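Workshop notebook, bag bench
August, afternoon

Black canvas tote, second version, and I am so pleased with this one! Writing it down while it is fresh, because the notes on the first version were three words long and no use to anyone.

Canvas is the Melnyk black, off the end of the same roll as the aprons. Handles are the rust-orange webbing from Dodine. I had ordered tan, they were out of tan, and the orange came with a note saying to send it back if we hated it. We do not hate it. Against the black it looks terrific, and it is easy to find the handles when the bag is on a hook at the back of a dark closet (tried it in the supply closet with the light off and the door open a crack).

Changes from version one:

Base. Boxed the corners much deeper this time, so there is a proper flat bottom. The first one had a seam running straight across underneath and fell over if you looked at it. Now it stands. The body also comes out a touch wider low down than at the top, which I did not draw on the pattern, and I think it comes from easing the side panels in at the corners. Leave it. I like it.

Handles. Cut longer by 4 inches. On version one they dug into the shoulder if you had a coat on. Longer means the front one hangs right down the face of the bag when you let go of it, and I went back and forth on whether that looks sloppy. Decided it looks relaxed. Box stitch with a cross through it at each end, 8 stitches to the inch, heavy needle. The machine walked through webbing and canvas with no skipped stitches once I loosened the presser foot. Before that it was skipping like mad, so write this on the machine: LOOSEN FOOT FOR WEBBING.

Top edge. Folded over 2 times, no stiffener. This is the bit I want opinions on. With nothing in the hem the mouth gathers up small when you grab it, so you can bunch the whole top in your hands and carry it closed. A stiff hem would stay open for loading, and the Kukthorpe people did ask for something that stays open on a table while they fill it. Maybe a strip of webbing inside the hem, front and back only, sides left soft? I want to try that next.
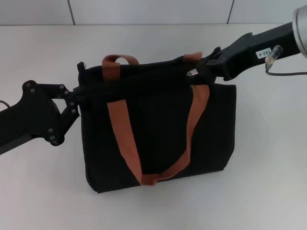 Creases. The canvas holds a fold line from the roll and I could not press it all out. Steam did a bit. I would rather wash a length before cutting and see how much it shrinks, so there is a square marked up in chalk, 200 mm each way, waiting to go in with the next load of towels. Measure before AND after, please, whoever gets to it first.

Thread is Wondix, black, the heavy spool. Nearly out. There is half a spool of brown in the drawer, which would be fine for the inside seams and nowhere else.

Pattern pieces are in the flat folder with the new base written on them in red. The old base piece is still in there too, folded in half, so don't cut from that.

Next: version three with the webbing in the hem, same handles, same orange. Also an inside pocket if there is enough canvas left after the wash test.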